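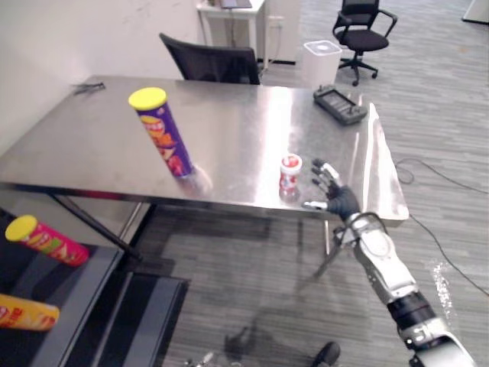 # Keeping the right hand working: setup and repair of the tabletop station

Project report, group 2 (Olumide Usman, Marta Kravchuk, Petrică Enache)
Supervisor: Spyros Drakos

## What we were asked to do

We took over the station from last year's group in December. It ran, sort of. The right hand dropped things, the wrist drifted, and there was no written startup routine, only a page of notes from Panagiotis Chatzigeorgiou with half the steps crossed out. Our job was to get it back to a state where somebody new could start it, check it and fix the usual faults without calling Panagiotis. Left arm not part of this report. Neither is the vision code, except where it gets in the way.

## The station

Steel table, robot on the near side, carpet tile floor. Test objects are snack cans with plastic lids plus one small red and white container, which is the hard one: short, and the thumb has to come in low. Spare cans live in the dark bin at the robot's left. The black handheld controller stays at the back right corner of the table so the operator always knows where to find it.

The steel top is a pain. Glare band across the middle, and every object has a reflection at its foot. The object finder (Felto, our lab's own script) sometimes put the bottom of a can too low because it was counting the reflection as can. We tried a cloth, but it bunched up under the fingers. Ended up masking the strip in software. Not pretty.

## Startup, as we do it now

1. Walk the cables first. They loop on the carpet near the right end of the table and a chair wheel on one of them is enough to lose the hand.
2. Arm power on, hand power off. Wait for the wrist to settle.
3. Hand power on. Fingers should open by themselves. If the thumb doesn't, stop and go to Faults.
4. Open hand, palm toward the object, hold for 10 seconds. Watch the fingertips, no twitching.
5. Run the zero check in Tindcombe (the logging tool). Save the file even if it passes.
6. One slow approach to the small container without closing. Then close.

Do not skip 4. We skipped it twice and both times lost an afternoon.

## Faults we found

**Thumb slow to open.** Worst one. We blamed the driver, swapped it, no change. Petrică then took the cover off the wrist and found the thumb connector seated at an angle. Reseated, added a small strain clip. Fine since then, but we still check it every week.

**Wrist drift.** After a long run the hand ended up a bit rotated from where the software thought it was. Two loose screws on the wrist flange. Tightened with thread lock, re-zeroed. Drift mostly gone. We think what's left is in the calibration, didn't have time to prove it.

**Fingertips slipping.** The tips get greasy from handling the cans. Wipe with alcohol before each session, let dry. We put this off for way too long, it's boring and it was a big part of our dropped grasps.

**Controller not pairing.** Flat battery nearly every time. Charge it overnight. If it's charged and still won't pair, restart the Gukar bridge program, not the whole robot (restarting the robot means redoing the zero).

## Results

After the connector and screw fixes we reran the grasp test from last year's report, same objects, same order. 93 percent of grasps held until release. We can't give a fair before number becuase last year's log mixes both hands in one file and we couldn't split it.

Most of the failures were on the small container. Typical failure: fingers arrive a little early, push it toward the left, thumb closes on nothing. Marta slowed the last part of the approach and that helped. Slowing it more made no difference that we could see.

## Weekly care

- wipe fingertips and the table top
- check thumb connector and wrist screws by hand, no tool unless something moves
- listen to the forearm joint while it goes through full range. Clicking = stop
- zero check, compare to last saved file
- put the pliers back (they wander)

Spare parts: the Kontogiannis box has finger tips and screws but only one thumb cable left. Order takes up to 2 weeks so don't wait until it breaks.

## Not done

Cable routing. We wanted a floor channel along the right side and never got round to ordering it. The forearm cover also needs a better fastener, current one has been off and on so many times the threads are going. And the reflection mask should be redone if teh table ever gets moved, its position is typed in by hand in the config file. Olumide has the settings, last commit on the station branch.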